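Grurkovness Robotics Club Forum
Student Projects > Two-Arm Pouring Task

Nustesex_Lab
Members are reminded that the pouring task will be judged in April. Each team is allowed 20 attempts. The left arm must steady the mug while the right arm pours. Questions concerning the rules should be posted in this thread.

jugah_team
Our team respectfully requests a review of the clutter rule. We practiced with other cups and bottles standing behind the mug, and we consider the layout too crowded for a first-year project.
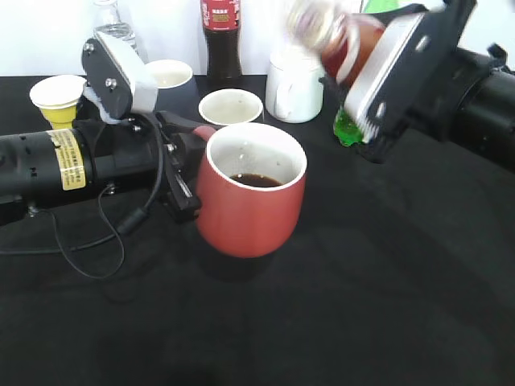

Left arm at the red mug, right arm tipping the bottle.

zotano2
I do not agree with the request. The containers in the Jugah photo stand toward the back of the table, and the front is clear. A team that plans its approach from the front should have enough room.

jugah_team
The approach is not our concern. The right arm must carry the bottle over the white mug, and our planner treats that mug as an obstacle.

Nustesex_Lab
The clutter rule will remain in force. Teams may, however, move up to 2 containers before the first attempt, provided that the change is entered in the log.

zotano2
I withdraw my objection on that basis. Please confirm whether the change applies to all 4 teams.

Nustesex_Lab
It does. The rules page will be updated this evening.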